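4.3 Recording a set of examples

Read section 4.2 before you start. The arm must be fixed on its base and the Drurix recorder must be connected.

1. Put the plate, the bowls and the small items on the table. All of them must be inside the reach of the arm.

2. Press Home on the recorder screen and wait until the indicator light is blue.

3. Type the task name in the same form every time, for example "bottle to plate". The Lusstead trainer treats two different spellings as two different tasks.

4. Press Record, guide the arm through the task at a calm speed, and press Stop when the gripper is open again.

5. Keep or delete the example. Delete it if you have stopped in the middle for more than 2 seconds.

6. Move the items to new places and repeat from step 2. One set has 40 examples.

Note: A single example can last up to 59 seconds. After this the recorder stops by itself and the example is not saved.

CAUTION: Keep your free hand away from the joints while you guide the arm. Do not pull the cables — they can come loose from the connector.

Note: Change the positions of the bowls also, and not only of the food items. A model trained with fixed bowls often learns the place and does not look for the bowl.
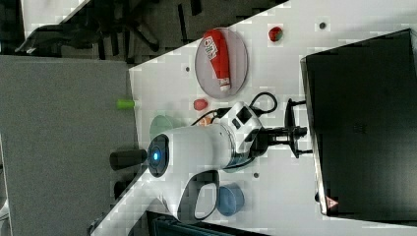

Can I mix examples from two different tables in one set?
Make a separate set for each table, and join the sets later in the trainer with the Merge command (section 5.1).

7. When the set is complete, press Close set and wait for the message "Set saved" before you switch off the recorder.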